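7 December 2020
Finish room notebook, wall shelf job for Dandham

Picked up where the last entry stopped. The second set of test boards had been sitting on the rack since June, so they have had a full summer and a fall to show us anything they were going to show. Most of the red-brown boards are fine. The ones done with the thin first coat have gone dull at the ends, where the grain drinks it up. Sanding the end grain one grit finer than the faces took care of this on the new boards, and I am going to write it on the job sheet so it doesn't get lost again.

Mixed a fresh batch of the Stillero dye from stock. Batch number on the lid is 3732. Stirred, let it stand, stirred again, strained through a paper cone. There was some grit left in the cone, more than I like. Checked the stock jar and found a crust under the rim, which is probably where it came from. Wiped the rim and threw out the old lid liner. If the next batch strains dirty too, the whole jar should go.

Boards for today: 14 in total, all birch, all cut from the same two planks. Ariel planed them before lunch and stacked them with stickers between. One has a small pin knot near the corner. Kept it in the set on purpose as number 9, because the shelf stock will have knots like it.

First coat wiped on with a folded cotton rag, with the grain, and the extra taken off after 15 minutes. I tried leaving number 3 and number 4 longer to see if the color would go deeper. It did, a little, but both came up blotchy toward the middle and I would not send that out. Staying with 15.

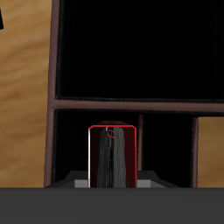

Eero Huttunen came by to look at the color against the sample chip. His view is that we are still too far toward red and that the customer will see it as soon as the shelves are next to an oak floor. I held number 6 next to the oak offcut by the door and I can see what he means in window light. Under the shop tubes it looks right. We agreed that window light is what counts. He suggested a small amount of the Cloria walnut in the second coat to pull it down. I don't want to change the first coat now that it is behaving.

Did the second coat on half the boards, even numbers straight, and held back the odd numbers for the walnut mix. Left them on the nail boards with the fan on low, pointed at the wall.

Topcoat question is still open. The Jääskeläinen wax oil gives the nicer feel by hand but marks if a wet glass stands on it. The water-based one is tougher and leaves the end grain looking gray. Ariel Soriano wants to try shellac as a barrier under the water-based one. Worth a board. Use number 12, it has the worst end grain of the lot.

Notes on supplies:
Cotton rags are down to the last bag. The blue paper ones leave lint, don't use them for dye.
The 220 discs in the drawer are mixed in with 180 again. Sorted them and marked the backs with a pencil.
Used rags went in the water can, lid on.

To do next:
Mix walnut into a cup of the dye, start low, write down the ratio on the cup and in here.
Second coat on the odd numbers.
Shellac on 12, both ends and one face.
Ask Dandham if they can send a piece of the real flooring. The offcut we have is unfinished and I'm guessing at how yellow theirs is.
Hold the color approval until the flooring comes.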